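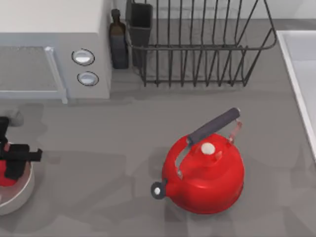 How do you decide what the "theme" of a personal essay is when you've already written the thing? I'm in an evening nonfiction class through Nilsuwan (it's a community writing program, 14 weeks, I'm past the halfway point) and my teacher keeps writing "what is this about?" in the margins. My essay is 16 pages about the year I moved back in with my mom. There's a lot of kitchen in it. I've got a whole paragraph that is just a counter, with a red kettle sitting out in the open and a white microwave back in the corner and a tall dark bottle beside it, and I love that paragraph, and I could not tell you why it's in there. When I try to answer the margin question I come up with words like "family" or "change" and they sound like something off a greeting card. Then I panic and start adding sentences at the end of each section that explain the lesson, and my teacher crosses those out too. So which is it? Do I need a theme or don't I?

Things I've tried already: reading it out loud, making an outline after the fact, and leaving it in a drawer for most of November. The drawer helped a little. I also posted a chunk on Femovach and got a lot of "relatable!" and not much else. We have a reading list too, and I do the reading, but when I read a good essayist I can never find the spot where they say what it's about. I just come out the other end knowing. Any advice welcome, and please don't tell me to get a book on outlining, I own four.

Edited to add: it's due at the end of the course and then it goes in the class booklet, so other people will see it. My mom will see it. That may be part of the problem.

3 answers

Answer 1 (accepted)

I taught freshman comp for a long time and I wrote "what is this about?" in a lot of margins, so let me try to translate. Your teacher probably isn't asking for a one-word theme. I never was. What I wanted was for the student to tell me what was bothering them. "Family" doesn't bother anybody. "I was thirty-six and asking permission to use the car" bothers somebody.

So try this. Take a blank page and finish the sentence "What I still can't figure out about that year is" and do it ten times, fast, without fixing anything. The first four or five will be junk. Mine always are. Somewhere after that you'll write one you don't want to leave lying around where your mom could find it, and I'd start there. You don't have to put that sentence in the essay. Put it on a sticky note on the side of your screen and reread all 16 pages with it in view. You'll see pretty quickly which parts are leaning toward it and which ones are just things that happened that year.

About the counter paragraph. Keep it for now! When I love a passage and can't defend it, I've usually noticed something before I understood it. Look at what happens right before it and right after it. Is there an argument you skipped over? A phone call? Students of mine would describe a room in great detail at exactly the moment they didn't want to write what got said in the room. If that's what you've done, you have a choice: write the conversation, or let the objects carry it and trim everything nearby so we feel the silence. Either can work. What won't work is a lovely paragraph with a summary stapled to the end of it.

As for the lesson sentences, cut all of them today, save them in another file, and see if you miss any. I'd bet you put one back, maybe.

And on the reading, pick one essay off your list, a short one, and copy out the first paragraph and the last paragraph by hand. Only those two. Then write down what the writer knows in the last one that they didn't know in the first. Do it with three or four different writers and you'll get a feel for how far an essay travels, and it's usually not that far. I learned more from that than from any craft lecture I sat through, and I sat through plenty.

Comment from the person who asked: Okay, I did the ten sentences on my lunch break and number seven made me close the laptop. So thank you, I guess?? There WAS a conversation right after the counter part. I'd skipped straight to the next morning.

Comment: Following this, same problem with a piece about my grandfather's boat.

Answer 2

I'm going to disagree a bit. I think you can worry about theme way too early, and also too late, and you're in the too late part. If the draft is 16 pages and the class is almost over, I'd look at length first. I had a piece that sat at 90 pages for two years (I know) and I kept asking what it meant, and I got nowhere until I chopped it down to the three scenes I'd tell somebody on a long drive. Once it was small I could hold it all in my head and the meaning was just sort of sitting there.

Practical version: print it, one side only. Lay the pages out on the floor. Take away any page you wouldn't mind losing, and be mean about it. Read what's left. If there's a hole, write a bridge by hand, no longer than a couple of sentences. I do this in the hallway because it's the only place with enough floor and I've got a dog, so the door has to be shut.

I'd also quit posting chunks to Femovach. It's a nice crowd, I'm on there too, but people skim and they'll only ever react to the part they recognize from their own life. The Flustov swap board is slower and you have to critique two pieces before you can put yours up, but I got a full page of notes from a stranger there once that changed my whole ending. Ask a specific question when you post, like "where did you get bored?" You'll hear about it, believe me.

On your mom seeing it: give it to her before the booklet does. I waited with mine and I shouldn't have.

Comment: Second the swap board. The queue was 106 deep last time I looked though, so don't wait until the week it's due.

Comment: Does the hallway thing work for fiction? I have a novel that's all middle.

Reply from Answer 2: I've only done it with chapters, one chapter at a time. A whole novel would go out the front door and down the steps.

Answer 3

Skaltix has a free template with a box for theme at the top, you fill that in first and then the rest of the boxes. I used it for a scholarship essay and got a B+. Might be too late if you already wrote it but you could fill it in backwards.

Comment: The person said no outlining.

Reply from Answer 3: it's not a book tho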